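Subject: Re: [mending] binding on soft jackets, sew again or replace?

Hello all,

On the list in March it was written:

> I have a fleece jacket, blue, with darker binding on
> the edges. After many washes the binding makes waves.
> Should I take it off and sew new one, or can I save it?
> I have only 50 cm of matching tape left.

I had the same question with my Skurness things, so I answer from my own experience. Please do not cut anything yet. First lay the garment flat for one night and steam it from the back side, without pressing. In my case the small waves went away, and the large ones stayed.

For the large ones I opened only the bad part and sewed it again with a longer stitch. Hold the cloth lightly – if you pull, the waves come back. 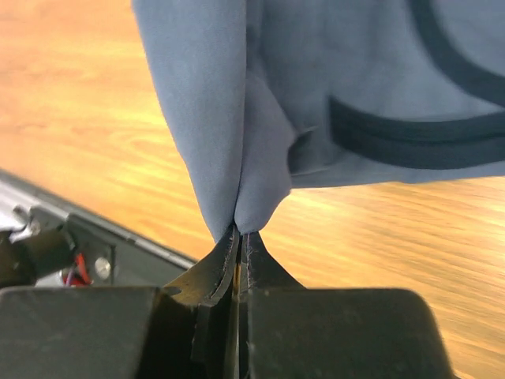
Soft blue-gray cloth with the navy trim.

For the tape, I ordered Mavico number 602 in navy. The roll from Nerari is also good, but a little stiff for soft cloth. Mondal sells thread on spools of 1,000 m, and this is more than enough for me.

One question from my side: does somebody know a ballpoint needle that does not skip when it comes to the thick corner?

With kind greetings from the sewing table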